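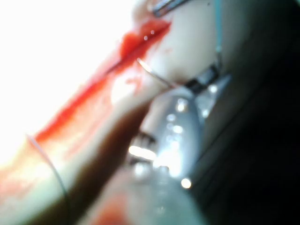

Fake blood along the cut in a synthetic tissue pad.

1/ The Luvine documentary has a release date at last. It goes up on Ene on 2022-11-01, all in one go, at 100 minutes. The early plan was for three parts.

2/ It covers the years from the first demo to the last show at Grernness, which had a crowd of roughly 3,000. The band split that same week and have not played together since.

3/ Dekwood, their old label, has let the makers use the studio tapes. There are 12 songs in the film and two of them have never been out before. One is a slow version of a single that I always thought was too fast.

4/ The drummer is not interviewed. The other three are, each on their own. The drummer's sister speaks for about ten minutes and from the clips she sounds like the best part of it.

5/ No word on a soundtrack album. Dekwood say they are "looking at it", and they said the same in April.

6/ A few people have asked if the bus crash is in there. Yes, but it is told over a black screen with voices only. The makers didn't want to act it out and the family agreed.

7/ It is rated 15, mostly for swearing. I was 13 when the first record came out and my mum hid it for the same thing.

8/ Small cinemas can book it for one night each. Ours has not replied to me yet - if yours is showing it, put the town below and I will add it to the list.

9/ Correction to post 4: she is his half-sister. Thanks to those who wrote in.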